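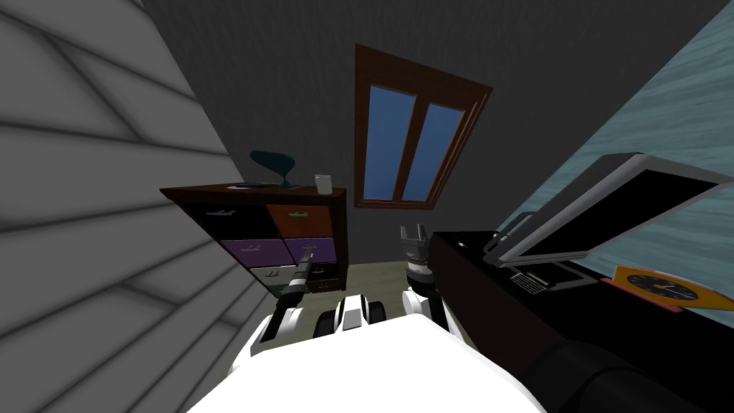 Ob man für so etwas nicht erst einmal die echte Hardware auf dem Tisch haben müsse, wollte jemand unter dem letzten Teil wissen. Nein, und genau das macht solchen Spaß! Unser Zweiarmer heißt Brumby, und bevor in der offenen Werkstatt Heywood auch nur eine Schraube angezogen wird, fährt er bei mir zu Hause auf dem Rechner durch ein simuliertes Zimmer.

Ihr braucht: Paltico (unseren kleinen Simulator, läuft auch auf älteren Laptops), das Brumby-Modell aus Teil 1 und einen freien Abend.

Schritt 1: Das Zimmer anlegen

Legt einen neuen Raum an und stellt wenige, klar unterscheidbare Dinge hinein. Bei mir sind das ein Möbel mit bunten Fronten unter dem Fenster und ein dunkler Schreibtisch mit Laptop. Kräftige Farben helfen enorm, man sieht beim Durchklicken sofort, wohin ein Arm gerade zeigt. Speichert den Raum, bevor ihr den Roboter ladet. Paltico fragt nicht nach, ich habe auf diese Weise im Februar einen ganzen Abend Arbeit verloren.

Schritt 2: Brumby hineinstellen

Modell laden, auf den Boden setzen, Schwerkraft einschalten. Wenn der Rumpf zittert, steckt er ein Stück im Boden: 2 Millimeter anheben, neu starten, fertig. Danach beide Arme langsam über die Schieberegler bewegen, immer nur ein Gelenk. Es ist wirklich toll, wenn sich das erste Mal alles in die richtige Richtung dreht — bei mir war der rechte Ellbogen spiegelverkehrt, also kontrolliert die Vorzeichen in der Gelenkdatei.

Schritt 3: Greifer öffnen und heranfahren

Zuerst den Greifer ganz öffnen, dann erst nähern. Der Regler für die Finger geht von 0 bis 2000, wobei 2000 ganz offen ist. Schaltet auf die Greiferkamera um und bringt den Gegenstand zwischen die Finger, ohne einen davon zu berühren.
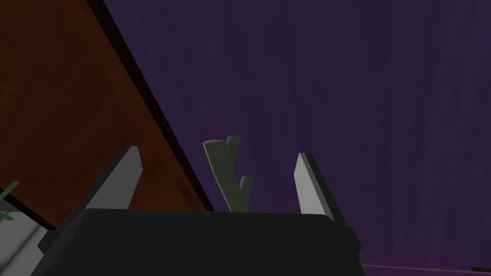

Bei mir springt das Teil jedes Mal weg, sobald der erste Finger drankommt, was mache ich falsch?

Sehr wahrscheinlich zu viel Tempo auf den letzten Zentimetern. Setzt die Geschwindigkeit für den Anflug auf 40 (Standard ist viel höher) und schließt die Finger in kleinen Schritten. Bei meinem Klotz zum Üben sitzt der Griff bei einem Reglerwert von 1485, das hängt aber von der Breite des Gegenstands ab. Unregelmäßige Formen mit Zacken und Seitenarmen sind schwieriger, dafür lernt man an denen am meisten. Wer mag, erhöht noch die Reibung der Fingerflächen, aber bitte maßvoll, sonst klebt alles wie Kaugummi.

Schritt 4: Ruhehaltung speichern

Fahrt beide Arme in eine Stellung, in der sie weder Wand noch Möbel berühren. Ich nehme gern eine mit den Greifern nach oben, geöffnet. Unter dem Namen „ruhe“ ablegen, Teil 3 greift darauf zurück.
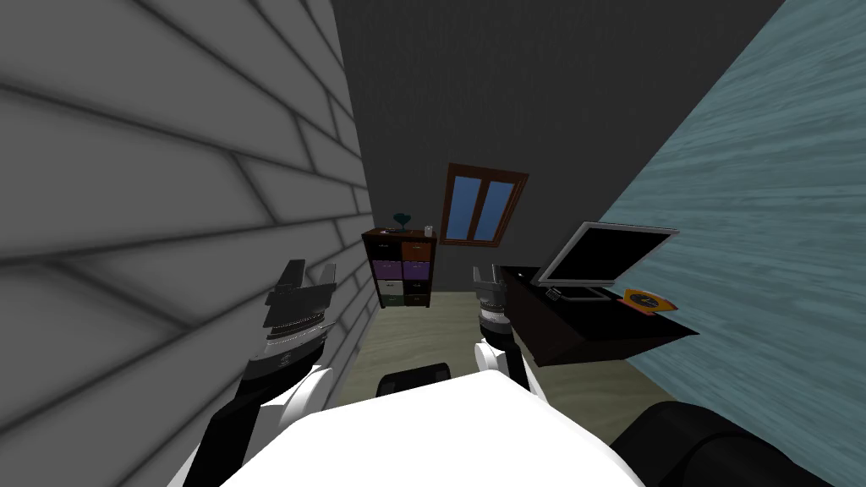
Schritt 5: Alles exportieren

Raum, Modell und Ruhehaltung gehören in denselben Ordner. Beim Export das Format „Clendmont“ wählen, so heißt bei uns die Steuerplatine, und die will die Winkel in Grad haben. Öffnet die Datei danach einmal im Texteditor: Steht bei einem Gelenk 3.14, habt ihr noch Bogenmaß drin und müsst zurück in die Einstellungen.

Stand: 17. April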